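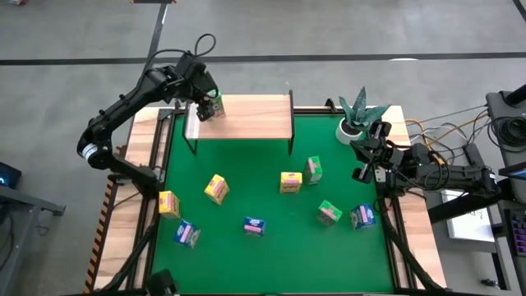
# Drarkitell Shelf Set: data card and house rules

Search this repo... Go

Version of 10 August 2025. Maintained by the Clornumeo bench group.

Drarkitell is 2,343 episodes of two-arm work with cereal boxes and a shelf. The target was 4,000. We also had standards, and the two met in April.

## Rules for recording

1. Both grippers start open and empty. An arm that starts out holding a box is being helped.
2. Scatter the boxes. If the layout looks tidy, do it again.
3. Leave the plant alone. An episode in which the plant moves is a failure, however nice the shelf looks.
4. Hands stay off the green surface while either arm is live. "I was only straightening it" goes in the incident log under your own name.
5. Keep failed episodes and label them `fail`. The label `almost` has been retired.
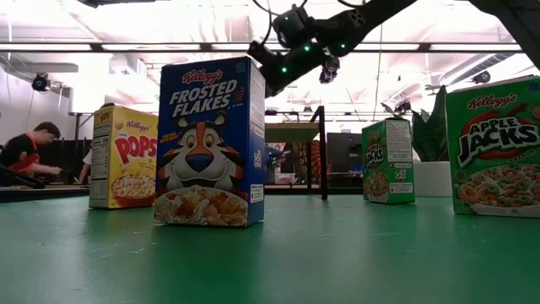

6. Swap any box with a crushed corner after 18 episodes. Kaplan format has a field for box condition, and "fine" is not a value.

## Splits

2,000 train, the rest held out. Please don't tune on the held-out part and then write to us about your remarkable results.

## Known problems

- Glossy surface, so reflections.
- Emgate timestamps drift on long episodes. Resync before merging.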